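Wostumness Table Service Notes

Version 4, last changed in October

What is in this folder

This folder keeps written notes and pictures about serving coffee and tea at a small table. The subject is the tableware and the pouring: which pot goes with which cup, how the cup stands on the saucer, where the handle points and how full the cup should be. I started the notes for the serving course at Cilham, and later they were joined with the older tableware list from Ejigu. Both used different words for the same things, so a large part of my work was to make the words agree.

The notes are written in plain English. I am not a native speaker, so please tell me if a sentence can be understood in two ways.

Files

readme.txt is the file you are reading.
items.csv has one row for each piece of tableware.
settings.csv has one row for each table setting.
words.txt is the word list, with the old Ejigu word beside each new one.
pictures is a folder with the pictures, named after the setting number.

Columns in items.csv

item_id: a short code, never used again after an item is removed.
kind: teapot, cup, saucer, spoon, tray or jug.
material_main: the material of the largest part.
material_other: the material of the spout, rim or base, if it is different. Leave it empty if the whole piece is the same.
handle: yes or no.
remark: free text, one sentence if possible.

A teapot with a glass body and a metal spout is written as glass in material_main and steel in material_other. In the Ejigu list such pots were written as "mixed", and this word did not help the reader. I have changed all of them by hand. If you still find "mixed" somewhere, it is my mistake.

Columns in settings.csv

setting_id: the number of the setting.
cups: the codes of the cups, with the nearest cup first.
pot: the code of the pot.
drink: coffee, tea, water or none.
state: laid, pouring, served or cleared.
handle_side: left, right, front or back, as seen in the picture.
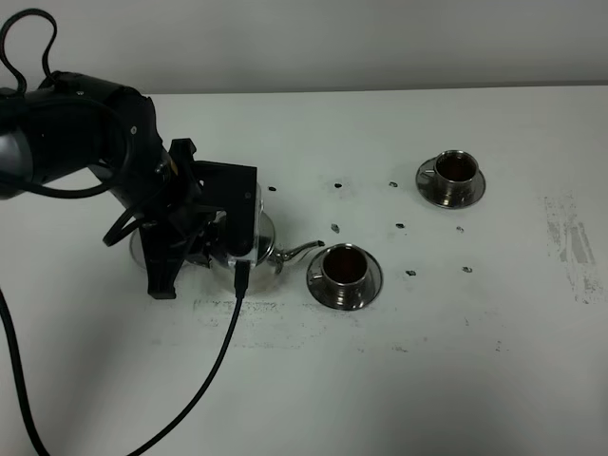 The column that causes most questions is state. Please write "pouring" only when liquid can be seen leaving the spout. When the pot is held near a cup but no liquid can be seen, write "laid" if all the cups are empty, and "served" if at least one cup has drink in it. We had long letters about this with the people at Plunon, who wanted a fifth word for the moment before pouring. For now I have kept four, as the older rows cannot be checked again.

For handle_side, use the nearest cup. The side is always the side of the picture and not the side of the guest. At Cilham the teaching is from the guest's place, so students should be careful when they compare the notes with their course book.

How the drink is named

Dark brown liquid in an espresso cup is written as coffee. In other cups it can be strong tea, and then I follow the serving plan of the day. When there is no plan, drink is left empty. An empty field means "not known". The word "none" means that the cup was seen and had nothing in it.

Known problems

In 11 rows the saucer code is missing. Saucers of one set are very similar and I could not decide between them.

Small steel cups reflect what is near them, and it is easy to take a reflection for a mark on the metal. Two remarks about scratches were removed for this reason.

Sugar and milk are not recorded. The spoon rows come from the Ejigu list and I have not checked them.

Changes in version 4

The column handle_side is new.
The word "beaker" is now "cup" everywhere.
Row order follows setting_id again. In version 3 it was sorted by drink by accident.

Contact

Corrections can be sent to Gyu-bin Cho at the Wostumness desk. Please give the setting number and the column name, and write the old value and the new value on separate lines.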